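About Fuvance

Welcome, and thanks for stopping by! Fuvance is a small film distribution company, and we've been bringing movies to neighborhood theaters since 1961, when our first office was a rented room over the old Zescombe Theater in Praston. The Zescombe still runs our titles today (the seats have been replaced, thank goodness, but the popcorn recipe hasn't changed a bit).

Most of what we handle is family adventure, musicals and the sort of big, noisy action picture that really does need a big screen. We look after release dates, posters, trailers and subtitled prints, and we answer the phone when a projectionist calls on a Tuesday night with a file that won't open. Our catalog now holds 331 titles, and we work with 17 theaters, from the two-screen Wainwright on the river road to halls with fewer than 100 seats.

We're a chatty bunch, and we love hearing from people who remember seeing one of our films with their parents or grandparents. Those letters go up in the hallway, and we do read every one of them!

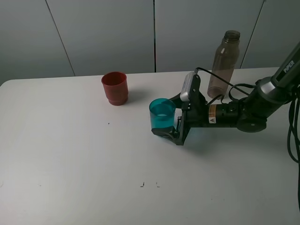
Red cup, teal cup

If you run a theater, a school film club or a summer festival and you'd like to book something from the catalog, please get in touch through the contact page. The new list comes out each July, and bookings for the holiday season open the same week.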